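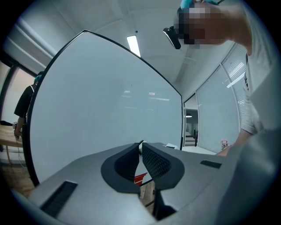

Bresorton Housing Services
Resident Support Desk -- Heating and Hot Water
Site: Malabanan Court, Block 4
Category: Intermittent loss of hot water
Priority: Raised from Routine to Urgent
Status: Closed, with follow-up

Summary of report

The resident of Flat 23 reports that hot water fails during the morning period. The kitchen tap runs hot. The shower begins at a normal temperature and turns cool before the resident has finished. Radiators are not affected. The resident states that the fault began in the first week of May and has occurred on most mornings after that date. The evening supply is described as normal.

The resident was asked to confirm whether the display on the Zindilance heat interface unit in the hall cupboard showed a fault code. None was shown.

Entry 1 -- Support Desk

Ticket opened. The resident was advised to check that the isolation valves beneath the unit were fully open, with each handle in line with its pipe. The resident confirmed that they were. The resident was also asked to run the bath tap alone for several minutes, with no other outlet in use. The water stayed hot throughout.

The shower was then tried alone in the middle of the afternoon. It stayed hot. The desk notes that this test was not made at the time of day when the fault is reported.

Ticket assigned to the heating contractor, Clondbridge Mechanical, at Routine priority.

Entry 2 -- Contractor, first visit

Attended at 2:15 p.m. Unit inspected. No leaks. Strainer on the primary side removed, found lightly soiled, cleaned, and refitted. Hot water set point found at the building standard and left unchanged. Outlet temperature steady at the kitchen tap and at the shower. No fault found. Recommend closing.

Entry 3 -- Support Desk

Recommendation to close was not accepted. The resident telephoned at 7:40 a.m. on the morning after the visit to report that the shower had again turned cool. The resident expressed dissatisfaction that the visit had been made in the afternoon when the original report refers only to mornings. The desk considers this a fair complaint. An apology has been issued and noted on the account.

All open and recent tickets for Block 4 were reviewed. Three further flats on the same riser have reported cool showers during the same weeks. Two of those tickets had been closed as "no fault found" following afternoon visits. The third had been closed after the resident did not respond to a message. All three have been reopened and linked to this record.

Priority raised to Urgent. The matter is to be treated as a riser fault until shown otherwise.

Entry 4 -- Contractor, second visit

Attended at 6:30 a.m. by arrangement with the resident. Temperature loggers fitted to the primary flow and the hot water outlet at Flat 23. A further logger was fitted to the riser at the second floor landing.

Primary flow at the start of the visit was within the design range. Between 7:05 a.m. and 7:50 a.m. it fell steadily, and the hot water outlet fell with it. Kitchen tap and shower were both affected when run for more than a short period. The resident had not noticed the effect at the kitchen tap, as it is seldom run for long at that hour.

The unit at Flat 23 responded correctly throughout. Its control valve opened fully and remained open. The unit is not considered to be at fault and replacement is not recommended. Loggers left in place.

Entry 5 -- Support Desk

The findings were sent to the plant room team with a request for the buffer vessel temperatures and pump records for the same period. Residents on the riser were informed by letter that a shared cause was under investigation and that they did not need to report each occurrence.

One resident asked whether the set point on the individual unit could be raised in the meantime. The answer given was no. Raising the set point would not produce hotter water while the primary supply is low, and it would leave the outlet hotter than permitted at all other times of day. Staff receiving the same question are asked to give the same answer.

Entry 6 -- Plant room team

Records reviewed. The building has two circulation pumps, arranged as duty and standby. The duty pump is intended to increase speed as demand rises. The log shows that it had been running at a fixed speed from early May onward, coinciding with the electrical inspection of the plant room.

On inspection, the pump controller was found in manual mode. It is believed that it was placed in manual for the inspection and was not returned to automatic. In manual mode the pump supplied enough flow for light use but could not meet the morning peak at the far end of the riser. Flats nearer to the plant room would not necessarily have noticed a change.

Controller returned to automatic at 3:20 p.m. Pump speed observed to rise and fall as outlets were opened and closed in the vacant flat on the top floor.

Entry 7 -- Contractor, third visit

Attended at 6:45 a.m. Logger data downloaded. Primary flow remained within the design range from 6:45 a.m. to 8:30 a.m. The shower at Flat 23 was run for a full ten minutes during the peak, with the kitchen tap opened partway through. Outlet temperature dipped briefly when the second tap was opened and then recovered, as expected of this type of unit.

Loggers removed from the flat. The riser logger was left in place for a further week at the request of the plant room team.

Entry 8 -- Support Desk

The resident of Flat 23 confirms that hot water has been normal every morning following the change. The three linked flats were contacted individually. Two confirm normal service. The third reports an improvement but states that the shower is still "not as hot as it used to be." A separate ticket has been raised for that flat, as the mixing valve on the shower may need attention. It should not be merged with this record.

A resident on the ground floor asked during the same calls whether the cupboard door on the landing could be rehung. This was passed to general repairs.

Entry 9 -- Support Desk, follow-up actions

1. The plant room sign-off sheet has been amended. Any controller placed in manual for inspection or repair must be recorded, and its return to automatic must be initialed before the plant room is locked.

2. A fixed-speed alert has been requested for the pump controller. The supplier has been asked whether the present controller supports this -- reply outstanding.

3. Where a report refers to a particular time of day, the first visit is to be booked for that time. If the resident cannot provide access at that hour, this is to be noted on the ticket, and the ticket is not to be closed as "no fault found."

4. Before closing any hot water ticket in a block with a shared riser, the desk is to search for other reports from the same riser in the preceding month.

Goodwill payments have been referred to the customer accounts section under the usual procedure. Questions on the amount or timing of payments should be directed to that section and not added to this ticket.

Riser logger collected and returned to stores. Ticket closed. Action 2 remains open under its own reference.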